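Markik Hand-Held Demonstration Gripper

The Markik is a hand-held gripper for recording manipulation examples. An operator holds it, does the task by hand, and the recordings are used to train a policy. No robot arm is needed during collection.

Each kit comes with two grippers, one for each hand, along with padded fingertips, marker blocks and a carry case. A spare set of fingertips is sold separately. One gripper weighs 900 grams without its cable. 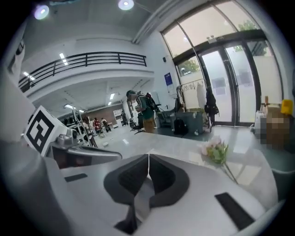 Fingertips are the part customers ask about most. The standard pads are wide and close along a straight seam, which suits light items that are easy to crush. A small bunch of artificial flowers on a smooth tabletop is a good early task: the stem is thin, lies nearly flat and has to be pinched close to the surface. Pads push on by hand and should be replaced when the texture wears down.

Marker blocks carry a printed black-and-white square and bolt to the outside of the housing. Keep the print clean and do not cover it with tape. Replacement prints are available from Dastarside, our parts supplier, in packs of 3.

Recording sites

The Markik works in ordinary rooms. You do not need a cage or a fixed rig, but you do need a clear work surface and steady light. Check exposure again when the daylight changes.
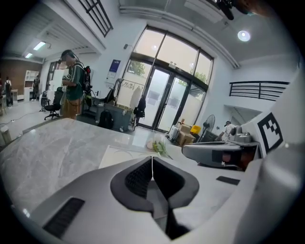 Several operators can record in the same building on the same day - each pair of grippers keeps its own session log. Backgrounds do not have to be cleared. A room with glass entrance doors, a clothing rack and people standing farther back is fine to record in, and some variety behind the work surface is useful in a training set. Move the objects between takes and label each take before starting the next.

Compatibility and ordering

Sessions export directly to the Ersoy and Clanetti training tools. Firmware from January or later is required for two-handed sessions. The spare fingertip set is $139. Kit prices are quoted on request.

Page updated May 2020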